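Apilar cubos con dos brazos: aprendizaje por demostración mediante teleoperación

Memoria del proyecto de asignatura. Grupo Yorath
Tutora: Deolinda Magalhães
Entrega: miércoles 8 de julio

1. Punto de partida

La propuesta inicial, redactada en abril con un optimismo que hoy nos enternece, prometía un sistema bimanual capaz de ordenar una mesa entera. Tras la primera reunión con la tutora, la mesa entera pasó a ser una torre. Tras la segunda, la torre pasó a tener tres cubos. Conservamos el título del proyecto hasta la tercera reunión.

La tarea definitiva es esta: con varios cubos de madera de colores repartidos por la mesa, el robot debe coger uno, llevarlo hasta otro y dejarlo encima sin tirar nada. Un niño de dos años lo resuelve mientras piensa en otra cosa. Nosotros necesitamos un cuatrimestre.

2. Montaje y teleoperación

Trabajamos en el laboratorio de Plenville con dos brazos seguidores, cada uno con su pinza y una cámara pequeña en la muñeca. Los brazos líderes son dos réplicas sin motor de agarre que el operador mueve con las manos; el programa de control, al que llamamos Stedard porque alguien tenía que llamarlo de alguna manera, copia las posiciones articulares y las guarda junto con las imágenes.

El retardo entre líder y seguidor es pequeño, pero se nota en el último centímetro, justo donde más molesta. El operador novato corrige, ve que no pasa nada, corrige otra vez y recibe las dos correcciones juntas. Con la práctica uno aprende a esperar. Con menos práctica uno aprende a recoger cubos del suelo.

Fijamos estas normas para grabar:

– El operador mira la mesa, nunca el monitor de las cámaras.
– La pinza se abre antes de bajar y no durante la bajada.
– Si un cubo se vuelca, el episodio sigue y se etiqueta como recuperación.
– No se habla con el operador. Esta norma se incumplió a diario.

3. Lo que ve la muñeca

La cámara de muñeca resultó mucho más útil de lo previsto en el agarre y bastante menos en el transporte. Con un cubo entre los dedos, este ocupa buena parte de la imagen y tapa lo que hay detrás, que suele ser precisamente el sitio al que se quiere llegar. 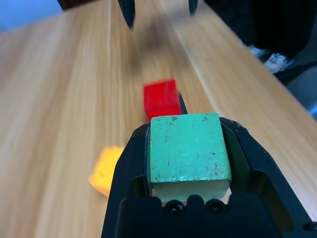 Figura 1. Vista desde la muñeca con el cubo verde en la pinza. Detrás, el cubo rojo; a la izquierda, el amarillo anaranjado, borroso. Arriba asoman las puntas de la otra pinza.

El desenfoque de movimiento nos dio una semana de discusiones. La mitad del grupo quería descartar todos los fotogramas borrosos y la otra mitad quería saber con qué íbamos a entrenar entonces. Al final los dejamos. Durante la ejecución autónoma la cámara también se mueve, y una red que solo haya visto imágenes nítidas se lleva un disgusto en cuanto el brazo acelera.

Más seria es la presencia del segundo brazo en el campo de visión. En las primeras grabaciones cada operador lo aparcaba donde le parecía, y la política aprendió que su posición anunciaba el siguiente movimiento. Desde entonces variamos a propósito la postura de espera.

4. Datos y entrenamiento

Grabamos 209 demostraciones válidas entre todos los operadores. La política predice bloques de acciones a partir de las imágenes y del estado de las articulaciones, y se entrenó durante 2.000 épocas en el servidor de Draltville, cuya cola de trabajos merecería una memoria aparte.

5. Resultados

Evaluamos 12 intentos autónomos con posiciones iniciales nuevas. El agarre fue lo más fiable. Los fallos se concentraron en la suelta: la pinza abre un poco antes de tiempo y el cubo cae desde una altura modesta, aunque suficiente. En 3 de los intentos la torre se vino abajo por este motivo.

Revisando las grabaciones encontramos al culpable, que éramos nosotros. Casi todos soltábamos el cubo unos milímetros antes del contacto, por impaciencia, y el robot nos imitó con una fidelidad que no ha mostrado en ninguna otra cosa.

6. Trabajo pendiente

Queremos repetir las demostraciones con una pausa obligatoria antes de abrir la pinza y comparar ambas políticas sobre las mismas posiciones iniciales. También falta probar con iluminación distinta, dado que los reflejos en el tablero cambian según la hora y todas nuestras sesiones fueron por la tarde. Los datos y los ficheros de calibración quedan en la carpeta compartida del grupo, con los nombres de los episodios corregidos hasta donde nos alcanzó la paciencia.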